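Category: TV News / Series Announcements
6 min read

Ferkow Is Coming Back for a Second Season, and I Get to Tell You About It

FOR IMMEDIATE RELEASE, October

I've written a lot of press releases in my time at Muvico, and most of them start with a sentence like "Muvico is pleased to announce." I'm going to skip that one, because "pleased" doesn't cover it. Ferkow is getting a second season! Eight new episodes, the whole main cast, the same writers' room, the same drafty harbor town where the buses stop running at nine. We start shooting in the spring and you'll be watching it next October on Muvico.

I was asked to keep this short. I've already failed, so let's get into it.

For anyone who hasn't seen the first season (go now, I'll wait), Ferkow is a family drama with a lot of jokes in it, or a comedy with a lot of funerals in it, depending on who in our office you ask. It follows Lida, who comes home to the town of Ferkow after eleven years away to help sell her late aunt's ferry ticket office, and ends up running it. There's a mother who won't discuss the sale. There's a brother who has already discussed it with everybody. There's an ex-husband on the night ferry, and a teenage daughter who figures out the truth about the building's deed well before the adults do.

The first season was made as a one-off. I know, because I wrote the release that said so. It was called a limited series in every trailer and on every poster, and the writers meant it. Lida signs the papers, the office gets its new sign, the last ferry of the season pulls out, and the screen goes dark. That was supposed to be that.

And then there was the phone call. If you've watched the finale you know the one. The screen has been dark for several seconds, a phone rings in the ticket office, and we hear Lida pick up and say, "I thought you'd sold the boat." Roll credits. The writers put it in as a little wink, a way of saying that life in the town goes on after we stop looking at it. They didn't have a caller in mind when they wrote the line. They do now!

What happened next is that you all wrote to us. The week after the finale we got 1,580 messages about that phone call through the Muvico viewer page alone, and I read every one, partly because it's my job and mostly because they were wonderful. A very large share of you think it was the ex-husband. A smaller and much louder group is sure it was the aunt, who would have to be alive, and you've put together evidence involving a raincoat in episode three that had our costume department pulling out their notes. One viewer sent a drawing of the harbor with every boat labeled and an arrow. It's on the wall by my desk.

I'm not allowed to tell you who was on the phone. I've been asked in the elevator, at my dentist's, and by my own sister at eleven at night. What I can say is that the second season opens with the call itself, this time from the other end of the line, and that you'll know within the first scene. The writers felt pretty strongly that it would be mean to drag it out, and then they found something else to drag out, so please don't relax too much.

So, what else can I tell you?

The new season picks up six months after the ferry leaves. It's spring, the ticket office is open, and Lida is better at the job than she wants to be. Her daughter has one more year of school and a plan she hasn't shared. The brother has moved back into the apartment upstairs "for a couple of weeks," and he's brought the drum kit. And there's a new character, a harbor inspector who arrives in episode two with a clipboard and a long memory. We've cast the role, we're thrilled about it, and there will be a separate announcement once the contracts have caught up with the gossip.

The structure is a bit different this time. Season one covered a full autumn, with a week or so between episodes. Season two takes place over just six days – the run-up to the reopening of the summer ferry line – and the final three episodes all happen on the same day. I've read them. I read the last one on a train and missed my stop, then had to sit on a platform for forty minutes with a script I couldn't show to anyone.

Once again we're making the show with Hamann, the production company behind the first season, and once again the interiors will be built on their stages while the exteriors are shot on the coast. Hamann saved far more of the original set than I'd expected. The ticket counter, the staircase, the awful green kitchen and the window with the crack in it have all been in storage, and they're coming back out. The kitchen is getting bigger, because the first one was so narrow that only two actors and one camera could fit in it, and anybody who wanted a cup of tea in the background had to be written out of the scene.

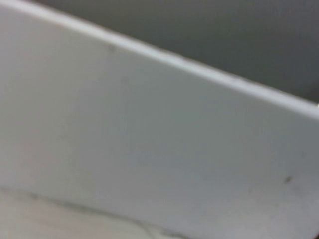 The crew has also asked me to mention that the fridge in that kitchen will finally have a working light. Apparently this was a sore point. In season one somebody had to crouch behind it with a flashlight every time Lida went looking for the butter, and in episode five you can hear him sneeze. We left it in.

A word about the music, since it was the second most popular topic in your messages. Yes, the accordion theme is back. Yes, we heard from the people who don't like the accordion theme. There's a new arrangement for the opening titles, a little slower, with a cello under it, and a full version will play over the end credits of the first episode. The soundtrack from season one goes up on the Muvico site later this month, including the song from the wedding that so many of you tried to identify with your phones. You couldn't find it because it was written for the show and had never been released anywhere.

If you're planning to catch up, all of season one is streaming on Muvico now, and it'll stay there right through the new premiere. We're adding a commentary track to the finale, recorded by the writers in one sitting, and they argue about the phone call for most of it. There's also a short piece on how the ferry scenes were filmed. The ferry was real, the fog was real, and the seasickness was extremely real.

Now for the part I've been looking forward to. Before the new season goes out we're holding a one-night screening of the first two episodes, on a proper big screen, in the old Lida Theater. (Yes, it has the same name as our lead. The writers grew up going to movies there and named her after it, so it felt like the only possible place.) The theater has 847 seats and we're giving away every one of them to viewers. There's no charge and no purchase needed. You enter on the Muvico viewer page, one entry per person, up to two seats each, and names will be drawn in the summer. Doors open at 6 in the evening, the first episode starts at seven, and there'll be a conversation with the cast and writers afterward, at which I expect the raincoat to come up.

We'll also be looking for extras for the reopening sequence, which is the biggest thing the show has ever tried to film. It calls for over 2,000 people on the harbor front, in summer clothes, in what is likely to be April. If you live within reach of the coast, own a light jacket that can be hidden under a sundress, and don't mind walking up and down the same pier all day looking cheerful, keep an eye on the viewer page. Hamann will post the details there once the shooting dates are fixed. I've put my own name down. I'm told I may be holding a balloon.

I do want to say one more thing to the viewers who wrote to ask us not to make a second season, because there were quite a few of you, and your letters were some of the most thoughtful in the pile. You loved where it ended. You were worried that more would spoil it. The writers read those letters too, and they kept several of them pinned up while they worked. They told us early on that if they couldn't find a story that earned its place, they'd come back and say so, and we'd have left the phone ringing. They took most of a year over it. When the outline came in, we read it in one afternoon and called them that evening.

As for whether there'll be a third season, I've learned my lesson and I won't be using the words "limited series" in this release or any other. The honest answer is that there's no plan for one at the moment. The writers have an ending, and I've read it, and it feels like an ending to me. Then again, I said the same thing last time, in print, with a date on it.

A first teaser will be out in the new year. It won't have the phone in it, so don't spend your evening going through it one second at a time. (You will anyway. I would.)

About Ferkow: Ferkow is an original drama series produced by Hamann for Muvico. Season one, eight episodes, is available to stream now. Season two, also eight episodes, premieres next October.

About Muvico: Muvico is a streaming service for original drama, comedy and film. Press questions, interview requests and requests for preview access can be sent through the press page on the Muvico site. Theories about the phone call should go to the viewer page, where I'll be reading them.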